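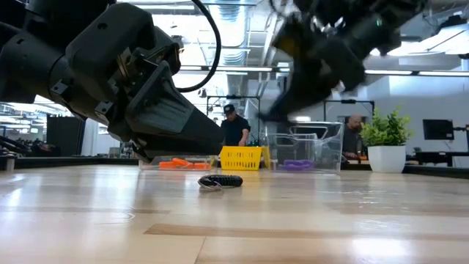
A yellow plastic basket along the far side of a light wooden table.

Flukgate swap shelf is back, and it has moved
Oct 14, 2021

If you've been wondering where the Flukgate swap shelf went, I found it! It's in the old ticket hall on Osmont Street now, two doors up from the Dvořáček bakery, and it opened again this week after being shut since April.

I went over on my lunch break, mostly to be nosy, and came back with a bread tin, a bike pump and a jigsaw puzzle of a lighthouse (the box says complete, we'll see). For anyone new in town, the idea is simple. You bring in things you don't need that still work, you take home things you do need, and no money changes hands. You don't have to bring something to take something, either, which I know puts a few people off because they feel cheeky. Don't!

Danica Halás, who started the shelf when it really was one shelf in a hallway, told me the new place has a lot more floor to play with. "At the old address we had to turn away anything bigger than a toaster," she said. "Last night a man came in with a rocking chair and I could say yes, put it by the window." The rocking chair had already gone by the time I got there, and I'm a little sore about it.

Before the closure, the swap had passed along 3,015 items, going by the sign-out book on the counter. Kids' clothes and books make up most of it. Danica says 1,257 of those were books, and she'd love a few more cookbooks and a few less computer manuals from the nineties, if you happen to be clearing out an attic.

The move wasn't all smooth. The lease on the Zinditz Lane rooms ran out in spring, and for most of the summer everything sat in boxes in a barn belonging to Vlastimil Hájek, who farms out past the water tower. He let them have the space for free and did the hauling with his own trailer, 17 trips in all. When I asked him about it on the phone he said he was glad to have his barn back, and also that he'd kept a very nice wheelbarrow. Fair enough, I'd say.

A few things to know before you load up the car. They can't take mattresses, car seats, bike helmets or anything that runs on gas. Electrical stuff is fine, but it goes to the counter first so it can be plugged in and checked. Clothes should be washed and in a bag with the size written on it. And please don't leave things on the step overnight, as the bakery gets its flour delivered through there at five in the morning and the driver has already had words.

Opening hours for now are noon to six on weekdays and nine to one on Saturdays. Parking out front is limited to 30 minutes, though the lot behind the library is free and it's a short walk.

There's also going to be a repair evening once a month, starting with lamps and zippers. The first date isn't set yet, but a sign-up sheet is taped inside the door. I put my name down for the zippers. My winter coat has been held together with a safety pin for two years now, and my sister has started bringing it up at dinner.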